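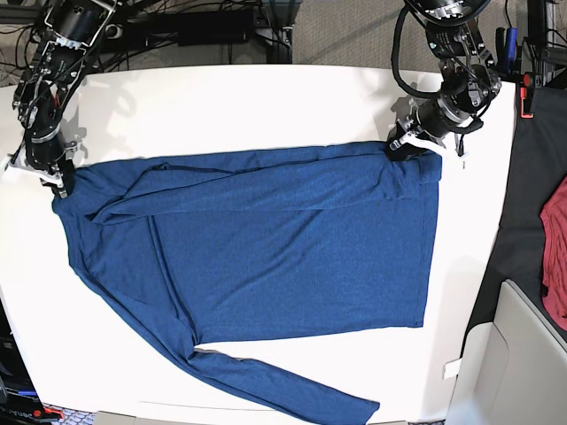
Plunel two-arm bench kit, folding a long-sleeved shirt.

Plunel two-arm bench kit

Plunel is a pair of robot arms you build yourself, at home or on a shared workshop bench, and then teach to do fiddly jobs with soft things. Ours have mostly been taught laundry. I never get tired of watching a sleeve go across!

The kit started life at Kokkonen, our shared workshop, as a single arm that could just about pick up a sock. Khrystyna-Mariia Zakharchenko drew the second arm and the mounting frame over one long winter, and the two-arm version is the one we've sold as a kit ever since September. Everything that can be printed comes with files, so if you snap a bracket you can make another the same evening.

In the box

16 joint motors, tested and numbered
Brackets, bearings and all fasteners (plus spares of the small screws, you'll drop some)
Two Odasik gripper sets with both styles of finger
Cable looms for left and right arms
Kerer control board and power lead
Printed build book

You supply the table, the frame and a computer. Any sturdy table will do, but a plain pale top makes life much easier for the cameras - dark cloth stands out on it beautifully. Cameras are sold separately.

The grippers

These are my favourite part.

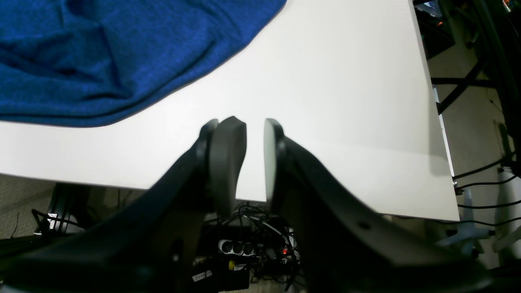 Each gripper has two fingers that close towards each other, and the pads at the tips are meant to be swapped. Try the softer pads first with knitted fabric. They get hold of a single layer far more often than the hard ones, and they don't leave marks. Changing a pair takes a small hex key and a bit of patience. If yours start to slip, wipe them with a damp cloth before you touch any of the grip settings.

Building it

Set aside two weekends. Build the left arm completely, get it moving, then do the right one, which goes together in half the time. Leave more slack in the cables than you think you need, especially at the elbow, and move every joint by hand through its full range before you switch anything on. I skipped that once on a Thursday evening and spent Friday soldering.

Teaching it a fold

You guide the arms through the job and the software records each go. For a T-shirt, 20 good runs will get you something that half works, and 100 is where it starts to be really fun. Long sleeves need more. Mix up where you put the shirt down and how crumpled it is.

Spares

Finger pads come in packs of 8. Motors and looms are sold singly, so please give the joint number when you order.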